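Search this site
Facilities and Automation > Gripper Evaluation > Minutes

GRIPPER EVALUATION WORKING GROUP
Minutes of the meeting of 10/15/24, Tasik assembly cell

The meeting was called to order with six members present. The minutes of the previous meeting were approved as written.
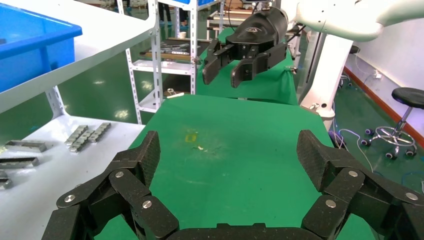
Wrist view, multi-jointed gripper.

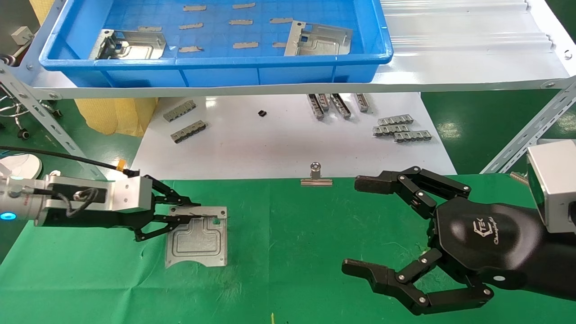 1. Linkage gripper and parallel gripper
Members reviewed the trials on sheet-metal brackets and small connectors. The linkage gripper was judged easier to set up for plates picked up by the top edge. The parallel gripper remains the preferred choice for single connectors. The Jedix controller completed 44 cycles without a fault stop. The group agreed that this was too few to support a purchase decision.

2. Cameras
It was noted that the wrist camera loses detail where light reflects off the green mat. The Galindo lab will supply two matte covers for comparison. The head camera position was accepted without change.

3. Budget
The Tindo quotation for spare fingertip pads was received and held over. One member asked that the May price list be attached to the next agenda. So ordered.

4. Actions
Tasik cell: repeat the bracket trial with both grippers, using the same plates and the same starting positions.
Galindo lab: deliver the covers before the repeat trial.
Secretary: circulate the Jedix cycle log.

There being no further business, the meeting was adjourned.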